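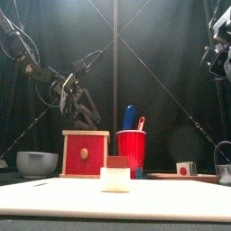

Small wooden box with a round knob, a red cup holding two utensils, and stacked blocks on a white board.

Tabletop still life is the arranging of small everyday objects on a flat surface for looking at, drawing or handling. It asks for very little: a cup, a bowl, a box with a knob, a few blocks, and a table to put them on. The pleasure is in how much variety such a modest group can hold!

Strong color is a favorite starting point. A glossy red cup beside a red-fronted box makes a lively pair, and a frosted white block lets the eye rest between them. Handles, knobs and spoons add height – a wonderful help when everything else sits low.
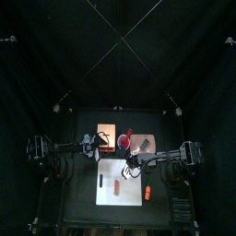

Dark cloth is a popular backdrop, as it hides the room and gives pale objects a crisp outline. In her handbook Quiet Tables, the teacher Covadonga Lozano describes 139 arrangements, most of them built from household things, and recommends beginning with just 3 pieces. Her former student Hendrik Meijer prefers crowded tables and has catalogued more than 2,000 objects for the Cledholm study collection, spoons and toy blocks among them.

Groups are often redrawn after a quarter turn of 90 degrees, which can make a familiar cup look completely new.

See also: Tableware; Toy block; Drawing from observation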